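Ninari Tabletop Storage Box, yellow doodle print: six months in

I own a small table that has never once been used as a table. It is where things go when I come through the door, and by March the pile had developed layers. Xuelian Shao, who shares the apartment and has opinions about the pile, sent me a link to the Ninari box with no message attached. I took the hint.

What you get is an open cardboard box covered in pale yellow paper, with little cartoon figures and doodles all over it. It has no lid or divider, and there are no instructions, although I did look for some. The listing had 3,127 reviews when I ordered, a startling amount of literature for a box. Most of them say "cute." It is cute. I am a grown man with a mortgage and I have stopped arguing with it.
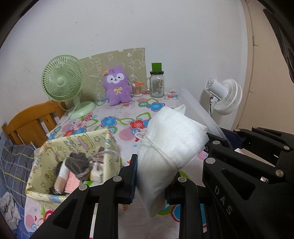

The size is the best thing about it. Drawstring pouches, small bottles and packets of this and that all fit without having to be stacked, and I can get to the one at the back without evicting the one in front. Anything tall flops over the side, so don't buy it for magazines. Don't buy it for anything heavy either. I tried it with a bag of loose change and the bottom started to sag in a way I found personally familiar.

Before this I had the Heinonen wire basket, 28 dollars, sturdy as a bridge and about as pleasant to reach into. Every small item I owned went through the gaps. I also borrowed a Hesaleo felt bin from my neighbor Lauri Valtonen for a while, and it was perfectly good until it got a stain and kept it. Cardboard won't do any better with a spill, I assume, but at least I'll feel less guilty throwing it out.

The paper has held up, apart from one corner where it's lifting. A dab of glue stick fixed that for a week, then another dab. The print hides dust nicely. It does nothing to calm down a flowered tablecloth, so if you have one of those, you'll have to commit to the whole look or start over with a plain one. I committed.

Would I buy it again? Yes, in the same size. Xuelian wants a second one for the bathroom shelf and I've pointed out what steam does to cardboard. She has already ordered it.

Four stars. The fifth is in the corner with the glue stick.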